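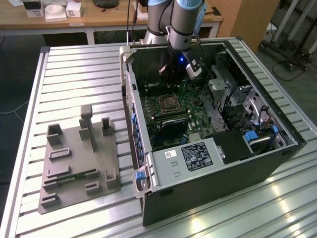

*Side panel off, tower lying on its side, RAM slots up top on the green board*

**loan_diep** wrote:

Okay tower people, I need opinions! I picked up an old black desktop with the blue plastic clips and levers inside (I love those, everything you're supposed to pull is blue) and I want to bump up the memory and maybe swap the drive. I've got it lying flat with the open side up. Last time I did one of these standing, I dropped a screw down behind the board and spent my whole Sunday shaking the thing like a piggy bank.

Two questions. Do I need to pull the black expansion card to get at anything? It's plugged in below the CPU socket and the memory slots are up above, so I'm guessing no. And is it worth keeping the original power supply?

---

**wisance_nghia** wrote:

Leave the card alone, you've got plenty of room up there. Push the little latches at the ends of the slots outward, line up the notch, press down until it clicks. It takes more force than you'd think and the first time feels like you're about to break something.

Power supply: keep it. Read the label and write the wattage on a piece of tape on the outside of the case so you never have to open it up again just to check. I did 13 of these office towers for a friend's shop and replaced exactly one supply.

---

**anstead_attic** wrote:

Gonna disagree with Nghĩa on the power supply. If you don't know how many years it's been running I'd put a new one in before I spent a dime on memory. BUT check the connectors first!! Some office machines use their own plugs and a regular store-bought supply won't fit without an adapter. Ask me how I know (I have a very nice supply sitting in a drawer).

Also I'm team lying flat, always. Anyone who does RAM with the tower standing up is a maniac.

---

**mac_and_solder** wrote:

Maniac here, hi. I do them standing up and it's fine, you just hold the case with your knee.

Loan, what's going in the socket? All I'm seeing in the middle of the board is the metal square.

---

**loan_diep** wrote:

Haven't picked a processor yet! I'd like to hear what people run in theirs before I go shopping. And your knee is not a tool, sorry.

@anstead_attic ugh, okay, I'll look at the plugs tonight. How do I tell if they're the weird kind?

---

**anstead_attic** wrote:

Count the pins on the big one that goes to the board and look it up against the service manual. Most of the big makers have the manuals online as PDFs, search the model number off the sticker on the case. That'll give you the list of processors it takes too, and the max memory, so read that part before you buy sticks.

---

**wisance_nghia** wrote:

Fine, I'll give you the manual thing. Still wouldn't replace a supply that works.

For the drive, the metal cage on the right is where I'd start. On the ones I worked on, the blue latch by the cage let the drive slide out with no screws at all, but I can't swear yours is the same. If it doesn't move easy, stop and look for a second catch. I snapped one of those latches by being stubborn and had to hold the drive in with a zip tie for 3 years.

---

**udside** wrote:

zip tie is a valid mounting solution

---

**mac_and_solder** wrote:

Agree with udside. Loan, post back when you've got the memory picked out, I may have a pair of sticks here I can mail you for the cost of the stamp if the type matches.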